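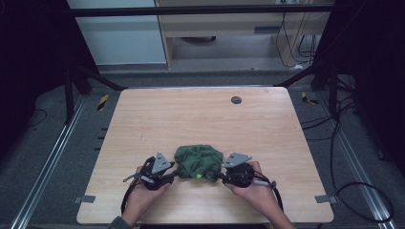

Green cloth, crumpled.

I have been trying to get rid of clothes since May 2019 and I have finally, finally made it to the bottom of the T-shirt drawer. I thought it would take a weekend. Ha.

Some background for anyone new here. We moved to Betora two apartments ago and both times I paid good money to have boxes of clothing carried up stairs, and both times I shoved those boxes into a closet and went right on wearing the same five things. I work from home most of the week. My coworkers see me from the collarbone up. I do not need 40 T-shirts, and yes, that was the number, I laid them all out on the bed and there was no bed left to see.

I'd read all the advice already. Hold each thing and see how you feel. Turn your hangers backward. Put it all in a bag and see if you miss it. I tried the bag one first and it was a disaster, since I forgot which bag was which and very nearly donated my winter coat. The hanger one works fine if you hang things up, and I'm a folder (or a stuffer, if I'm being truthful about it).

What did work for me was dumber and slower. I did one drawer at a time, and I wasn't allowed to start the next one until the first one closed with one finger. That was the whole rule! Socks took me 15 minutes. Sweaters took a morning. Pants took three separate tries and a fair amount of sulking, and there is still one pair of gray corduroys in there that I can't button and can't let go of. Don't write to me about the corduroys.

T-shirts were the hard ones because they all come from somewhere. There's the one from the Cullasent street fair where it poured so hard they gave away the leftover shirts to people who needed something dry. There's the one I painted the kitchen in. There are two from a softball team I played on for less than a season, and I was terrible, and I'd still fight you for either of them. I ended up keeping the painting shirt, one softball shirt and the street fair one, and I took pictures of the rest on my phone, and so far I haven't looked at the pictures even once.

Then there's folding. I grew up with the kind of folding where you flop the thing in half until it's more or less a rectangle. Now I do the little upright packets that stand in a row like files, and I hate to be that person, but it's great. You can see everything! I used to wear whatever was on top of the pile for weeks and then be amazed to find a striped shirt living at the bottom. The trick (for me anyway) is to smooth the whole shirt out flat before the first fold. If I start from a wad I end up with a neater wad. Sleeves in, thirds, then roll it up from the bottom hem, and stop just short of the collar so it doesn't go all lumpy.

Stuff that didn't work, so you can save your money: the cardboard folding board, which went soft after a month. Drawer dividers from Uchida, the spring kind, which are well made but were too tall for my drawers and popped out every time I reached for socks. I had better luck with plain shoeboxes with the lids cut off. They're ugly and I don't care, they live in a drawer.

As for where it all went, the good stuff went to the thrift shop on Erine Street, and they were lovely about it, though they do ask that you bring everything in clean and not in garbage bags. They won't take anything with a stain or a stretched-out neck. Those got cut up for rags, and I now own over a decade's supply of rags, so I'm not totally sure I've reduced anything. I may just have moved the problem under the sink.

Still to do: the coat closet, the bin of scarves, the tote bags (oh boy, the tote bags) and whatever is in the blue suitcase. I'm giving myself until July for the closet. The suitcase hasn't been opened since the first move and I'm a little scared of it.

If you've got a good way to store scarves that doesn't involve buying a special hanger with holes in it, please leave it in the comments. I have tried rolling them and they unroll.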